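Keep One Table Clear

Most advice about working at home starts with equipment. Get a better chair, raise the screen, buy a lamp that clips to something. I have followed a fair amount of that advice and I don't regret the chair. But the change that made the biggest difference to my work cost nothing, and I think more people should try it before they spend money. I stopped keeping things on the surface I work at.

I don't mean that I tidied it. I had been tidying it for years. On Friday afternoons I would stack the papers, put the pens back in the mug and wipe around the base of the printer, and by Tuesday it would all be spread out again. Tidying accepts that the things live there. I mean that nothing lives there now, including the mug.

I write manuals and billing notices for a small water utility in Illeck, and I have done it from home four days a week since the office gave up its second floor. The work is slow and has a lot of checking in it. A single notice goes out to 452 accounts in one district and to a different set in the next, and the wording has to match the tariff. For a long time I believed that this kind of work needed a lot of material close at hand. I had binders, a wall calendar I had taken off the wall, two trays, and a folder of old notices going back to before I was hired.
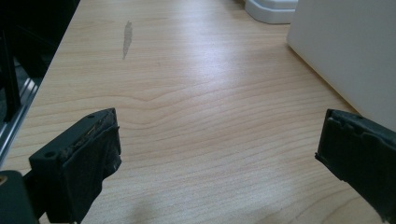

What I found when I moved the binders to a shelf across the room was that I got up for them maybe twice a week. The old notices I have not opened since December. The trays were holding mail that should have been answered or thrown out, and having a tray for it was the reason it hadn't been.

The case against a clear table

People who like a full desk have a real argument, and I don't want to pretend otherwise. A pile is a kind of memory. If the insurance form is lying next to your elbow, you will see it, and if you put it in a drawer you may not think of it until the deadline has gone by. I lost a refund of 80 dollars this way in my first month, on a return I had filed neatly out of sight.

There is also the matter of space. A clear table is easy for somebody with shelves and a spare closet. I lived for six years in one room over the Chien bakery, where the table was for meals, ironing, taxes and everything else, and anyone who had told me then to keep it empty would have gotten a short answer. Things have to go somewhere. If the only other place is the bed, the advice is useless.

So I would not call this a rule for everyone. I would say it is worth trying if you have even one other flat place to put things down, and if your work is the kind where you lose your thread easily.

What the storage business sells

I am less patient with the products. Last year I bought a desk organizer called the Workano, which had seven compartments and a slot for a phone. It took up a quarter of the table and filled up within a day. The Trillell catalog, which still comes to my house on paper, claims 993 items for home and office, and by my reading nearly half of them are boxes for holding other items. I have no objection to a box. My objection is to the idea that a crowded surface is short of boxes, when usually it has too much on it to begin with.

An organizer lets you keep a stapler, a second stapler and a roll of stamps within reach, and it makes this look like a plan. I use a stapler perhaps five times a year. It can stay in the kitchen.

How I do it now

The method is dull. In the morning I bring over the one job I am working on. When I stop, I take it away again, even if I will be back in an hour. Reminders go on a single sheet taped inside the closet door, where I see it when I get my coat. The sheet replaced the piles, and apart from that one refund it has worked as well as they did.

Carrying things back and forth takes a few minutes a day. I used to resent this. Now I think those minutes are useful, as they make me decide what I am doing next. If a job isn't worth walking across the room for, I probably don't intend to do it that morning.
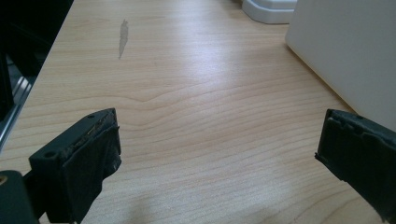
Offices have this problem too

A few years ago many offices moved to shared desks that had to be emptied each night. Most of my coworkers hated it, and I did too. Looking back, I think we were right to hate the part where you had no seat of your own and had to carry your shoes home in a bag. The empty surface was a separate thing, and it got blamed along with the rest.

I would give every worker a fixed desk and a decent cupboard beside it, and then leave it to them how to use the two. Some would pile things up, and they should be allowed to. I would use the cupboard.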